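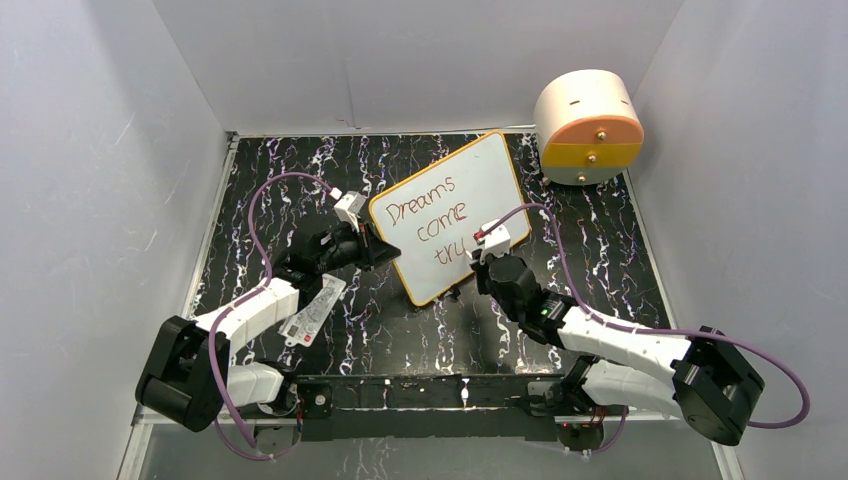
Kit review: Zikton two-arm bench set

Progress to October 12, 2024, for the Flirkolis equipment fund

The Zikton set is installed at Julthorpe and in use. Handwriting on a small whiteboard is the current task — the phrase begins "Dreams come". We have logged 80 sessions and spent £2,382 of the grant.

Janka Šindelář has asked Malý for longer cables. The quote is £360, delivery included.

Red marker on the yellow-framed board is our standard set-up for now.

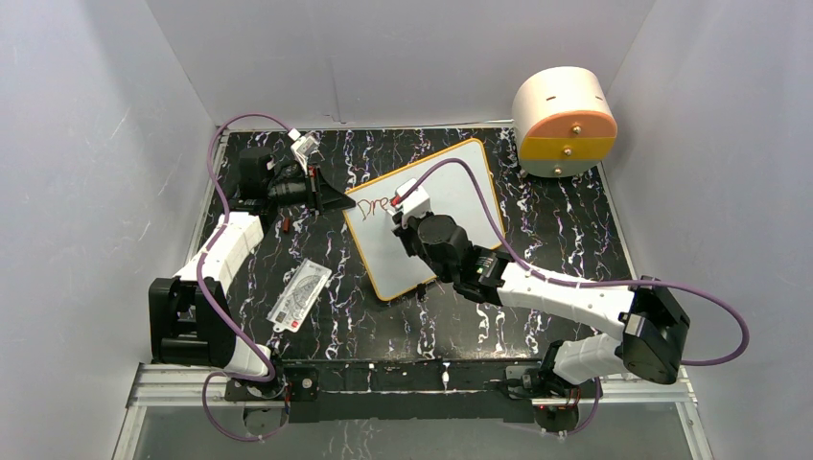
Next period

Finish the writing sessions and send Flirkolis our view on buying a second set.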